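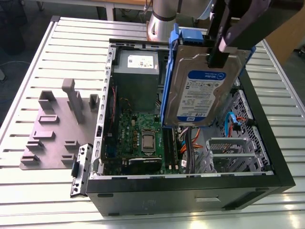

A desktop computer tower with its side panel removed.

The small press that reprints what everyone else let go

13 February 2018

The offices of Sekcombe Press are on the second floor of a former shoe warehouse in Dornlow, above a store that sells vacuum cleaner parts. There is no sign on the street. Visitors ring a bell marked with the name of the previous tenant and wait for one of the editors to come down and unlock the door.

There are two editors, and between them they do nearly everything. They find the books, track down the rights, scan and proofread the text, write the jacket copy and argue about the covers. A bookkeeper comes in when the royalty statements are due. The press puts out six titles a year, all of them books that were published once before, sold for a while and then disappeared.

Most readers assume that a good book stays available. Library catalogs and used book sites make it look that way, because the title still comes up in a search. But a listing is a long way from a copy you can buy. A novel from the fifties may survive as a few library copies with broken spines and a single used one priced like a piece of furniture. The publisher that first printed it may have been bought, merged and renamed several times. The company at the end of that chain often has no idea that it owns the book, or no record showing whether it does.

That last problem takes up more of Sekcombe's time than anything else.

"People think we spend the day reading," the senior editor told me. "We spend the day writing to law firms."

A typical search starts with the copyright page and the publisher's name. Then comes the author's estate, if there is one. The editors read obituaries and old acknowledgments pages. They write to literary agencies that have changed hands and ask whether anyone there still has the card files. They write to universities where the author taught a class or left a box of letters. Sometimes a niece answers. Sometimes the niece says that a cousin handled all of that, and the cousin doesn't write back.

When a contract does turn up, it may raise more questions than it settles. Older agreements often said that rights would return to the author if the book went out of print, but only after the author asked for them in writing. Many authors never asked. Some didn't know they could. In those cases the rights may still belong to the successor of a company that closed its fiction list decades ago, and Sekcombe has to persuade someone there to look up a book that hasn't earned anything in a working lifetime.

The junior editor keeps a drawer of what she calls the stuck ones. They are books the press wants to publish and can't, for lack of anyone to sign the contract. She wouldn't tell me the titles. Other reprint houses read magazines too, she said.

The book that made the press's name, to the extent that it has one, is "Eltotier," a novel of a mill family told over a single winter. It was first published to short, polite reviews and was gone from stores within a season. The senior editor found it in the dollar bin outside a thrift shop, missing its jacket and most of its title page. He read it on the bus home and missed his stop. When he finished, he gave it to his colleague without saying anything about it, a practice they still follow with every possible title. Each reads the book cold. If one of them doesn't care for it, the book is dropped.

"Eltotier" sold 2,979 copies in its first year back in print. A large publisher would call that a disappointment. For Sekcombe it paid the rent, covered the printing of the next two books and brought in the first letters from readers. Several of them came from people who had owned the original and lost it in a move or a divorce. One woman wrote that she had been describing the plot to booksellers for years, without the title, and had started to wonder if she'd made it up.

I read "Eltotier" on the train to Dornlow and finished it in my hotel. It is a strange book, slow for the first third, with a great deal about looms. The mother is seen almost entirely through what she refuses to discuss at dinner. There's a long chapter in which a younger son walks to the next town to collect a debt, fails to collect it, and walks back, and I would put it up against anything written in that decade. The last chapters are rushed. The introduction, written for the new edition, admits as much, and I liked it for that.

The introductions are a point of disagreement between the editors. The senior editor would leave them out altogether. He believes they tell readers what to think before page one, and that they too often give away the ending. The junior editor points out that bookstores want them, and reviewers lean on them. Their compromise is to print the piece at the back and call it an afterword when they can. With "Eltotier" they lost that fight to the estate, which wanted it up front.

Getting the text right is its own job. The files for books this old don't exist, so the press works from a printed copy, and in the best case from two copies so that one can be checked against the other. The pages are scanned and software turns them into text. The software is good and gets better, but it reads "modern" as "modem," drops the accents from names and loses its way in dialogue printed in dialect. Every page is then read against the original by a person with a ruler.

Then there are the mistakes that were in the original all along. A character's eyes change color. An uncle who died in the spring sits down to Thanksgiving dinner. Sekcombe's rule is to correct an obvious printer's error and leave the author's own errors alone, and the editors can spend an afternoon deciding which kind they're looking at. The dead uncle stayed at the table.

Printing is done by Antunes, a family-owned shop on the other side of the river that also does church directories, menus and the county's parking permits. The shop has handled Sekcombe's work from the beginning. It could be done more cheaply farther away, and the editors have the quotes to prove it. But Antunes will run a small batch, let the press see how it sells, and run another. For a publisher with very little storage, that matters more than the price per copy. The unsold books live in the hallway, in boxes stacked up to the light switch, and there's only so much hallway.

Some readers have asked why the press bothers with paper. Its books are available as electronic editions, and those do sell, mainly to people overseas. The editors are glad to have them. They say, though, that most of their readers learn about the books from a table in a store, and an electronic book can't be put on a table. Independent bookstores account for the largest share of their sales. A store in the next state has sold "Eltotier" from a spot beside the register since the week it came out and orders more every month.

The economics are thin all the same. A big house can lose money on ten books and make it back on one. Sekcombe has no such book. Both editors took other work in the early years, he as a copy editor for a medical publisher and she at a community college, and she still teaches one course each fall. When a distributor went under and took a season's income with it, the press skipped a list entirely. Subscribers made the difference that time. They pay in advance for the full year's titles without knowing what all of them will be, and hardly any asked for their money back.

It's fair to ask whether all these books deserve the effort. I've now read a good part of the list, and the answer is mixed. A comic novel about a traveling piano salesman has aged badly, particularly in how it treats its women, and I doubt I'd have noticed its absence. A memoir by a lighthouse inspector's wife is mostly weather. On the other hand, a short book of linked stories set in a rooming house kept me up half the night, and I've bought three more copies to give away. The editors don't claim that everything on the list is a masterpiece. They claim that each book is worth a reader's time and couldn't otherwise be had.

The choices say something about what gets lost, too. The list leans heavily toward women, toward writers who lived far from the big publishing cities and toward people who wrote one good book late in life. The junior editor says that wasn't planned. Writers like that had fewer friends in the business to keep bringing up their names, and a book without friends goes out of print faster.

Suggestions come in by mail and email, and the editors try to read everything that's sent. The pile on the windowsill during my visit included a western, a history of a canal and a privately printed novel in verse. A retired teacher had mailed in 30 pages of photocopies from a book she wanted back in print, with the good parts marked in pencil. The senior editor had read them twice and had begun looking for the rest.

The next Sekcombe title is due in April. It's a novel about a county fair, out of print since before either editor was born, and the contract had come back signed the morning I was there. The junior editor put it in a folder, put the folder in the cabinet, and went down to let in the courier from Antunes, who had the cover proofs and was parked in the vacuum store's loading space.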